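Forum > Simulation and control > Sketik > Faults and fixes

# Gripper closes to one side, then the force stop trips (sim AND real arm)

### tri_diep

Hello everybody. I am Trí Diệp, I work on a small manipulation project at Guerreiro. English is my third language, so please ask me if something is not clear.

We train in Sketik and then we run the same policy on a real arm with the Osteck parallel gripper. The tasks are ordinary: pick up a block, put it in another place, open a drawer, close a drawer. In the sim we had 1,220 test runs and 139 of them ended with the force stop. I was not very worried by this number, and this was my mistake. On 2nd March we ran the drawer task on the real arm, and one finger came down on top of the drawer handle and did not go beside it. The arm pushed until the stop tripped. The handle broke off and the finger pad has a deep mark. No person was near, we have a fence, but I stopped all real runs the same hour.

I went back to the failed sim runs and saved the wrist view just before the fingers begin to close. In many of them the target is far to one side. For example with the yellow L piece: the fingers are open wide, there is plenty of room, and still the piece is close to the right finger.

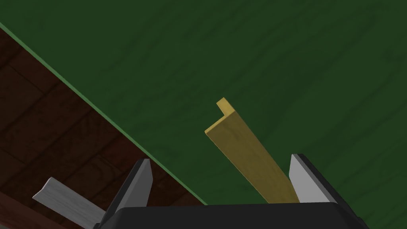

### What I checked already (tri_diep, same post continued)

- The joint readings agree with the commanded positions. I compared them for the full run.
- The opening command is correct, both fingers go to the same distance from the middle.
- The object poses in the log are correct. I read them from the sim state, not from the camera.
- The light and the textures change in every run. I fixed them to one setting and the failures are still there.
- I trained again with another seed. Same side, same problem.

What I did not check: the tool frame, and the collision shapes of the fingers. Before I spend another week, I want to hear where you would look first.

### hexbolt

Sorry about the handle. Glad it was only the handle.

My first bet is the collision shapes. The tips in your view are angled, and the stock Sketik finger uses a plain box for contact. If the box sticks out past the visible tip, your policy learns a wrong idea of where the finger ends. Turn on the contact display and look at the tips from the side.

### marrowfield

I don't agree with hexbolt. A bad box on both fingers gives an error on both sides. Trí says it is always the same side, even with a new seed. A one-sided error says tool frame to me. Somebody measured it once, for other fingers, and it was copied ever since.

Also, one L piece close to one finger proves nothing by itself. An L has its weight away from the middle, so a policy may have a good reason to take it off center. Do you have a view from the drawer task? A handle is straight, so there is less to argue about.

### hexbolt

The boxes aren't always symmetric. I had a left finger made by mirroring the right one, and the mirror did not touch the collision part. It cost me most of June.

### tri_diep

Thank you both. The drawer task has the same look. The view I attach is from a run in the same batch, with the gripper over the green drawer and the fingers open.

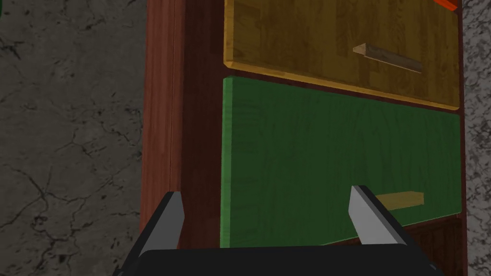

*Drawer task, wrist view, fingers open. The handle of the green drawer is beside the right finger, partly behind it.*

For a correct grasp I would like the handle in the gap. I know the view is from above and at an angle, so I do not measure anything from it. But I looked at many such views now, and when there is an error it goes to this side.

hexbolt, I will look at the contact shapes tonight. marrowfield, the tool frame comes from a file that is older than my time here. I will ask who made it.

### pelican_drive

Can we talk about the stop for a moment? Everybody is looking for the offset, and I understand, it is the interesting part. But the arm pushed hard enough to break off a handle BEFORE it stopped. What is your force limit? What is the speed on approach? If a wrong offset is enough to break things, the next wrong offset will break things too.

### tri_diep

You are right to ask. The limit on the real arm is the default of the Skulik controller, we did not change it. The approach speed was the one from the sim. I have now lowered both.

A colleague here wants the opposite. He says that with a low limit we will get false stops all day, and the policy will never finish a drawer, because a drawer needs a certain pull. He wants to put the limit back after we find the offset.

### pelican_drive

Your colleague has half a point. Pulling a drawer needs force. Coming down next to a handle needs almost none. Use two limits: a low one while the gripper travels and comes down, a higher one only after the fingers have closed and the width reading says there is something between them. If the width reading says the fingers are fully closed, there is no handle between them and you should not pull at all.

### hexbolt

Two limits is fine until the switch between them has a bug -- then you have the high limit during approach and you believe you have the low one. I prefer one limit, and slow.

### pelican_drive

Then test the switch. I put a foam block under the gripper each morning and drive into it at approach speed. If it does not stop where it should, we do not run that day. It takes less time than making coffee.

### hexbolt

I do like the foam block. I still prefer one limit.

### tri_diep

Results. It is a long post, sorry.

**Collision shapes.** hexbolt was not wrong. The boxes are a little longer than the visible tips, on both fingers, and by the same amount. I replaced them with shapes that follow the angled tip. Then I ran the old failed starts again. A few of them became good, most did not. So it is a real fault but it is not the main one.

**Tool frame.** The file was made for the previous Osteck fingers. When we changed to the present ones, the adapter plate was turned by 90 degrees, and the person who did it turned the frame in the file as well. This was correct. But the old frame also had a small shift of 7 mm, which was there for a bent cable bracket that we do not have anymore. Before the turn the shift was along the finger pads, where it does not matter much. After the turn it is across the opening. So the gripper believes that its middle is closer to one finger than it is.

I set the shift to zero in the sim, and the pieces now come to the middle of the gap in the views I checked. I did not train again yet. The old policy with the new frame is better, but it is not good, I think because it learned to live with the shift in some poses.

One question stays open for me. The sim and the real arm read the same file, and for this reason they agreed with each other. I took the agreement as a sign of quality. How do you test for an error which is present on both sides?

### marrowfield

Measure the real thing with something that has never read the file. A pin clamped in the fingers, a point on the table, turn the wrist half a turn. If the pin tip draws a circle and does not stay on the point, the frame is wrong, and the size of the circle tells you how much. Do it after every change of fingers or adapter.

And I would throw the old policy away. Don't fine-tune it. It has seen a wrong hand for its whole life.

### hexbolt

Disagree on throwing it away. Fine-tune from the old weights and train one from zero next to it, then compare the failed starts. If Trí has the machine time, there is no reason to guess. Otherwise I accept the frame. Well found.

### tri_diep

I have the machine time for both, so I will do both.

The pin test is done on the real arm. With the old file the tip draws a clear circle. With the shift at zero it stays on the point as well as my eye can judge. I wrote the test into our start sheet, together with the foam block of pelican_drive. For now we keep one low limit and slow speed. The drawer task will not run on the real arm until I have written the two-limit switch and another person has read my code.

### pelican_drive

Good. Please also look at what happens in the switch when the width reading is missing, for example if the gripper loses its connection in the middle of a move. In my first version the last value was kept, and the last value said "closed on something". It should fall back to the low limit.

### tri_diep

I did not think of this. In my draft it keeps the last value too. I will change it today, and I will post the numbers for the two policies in this thread when the training is ready.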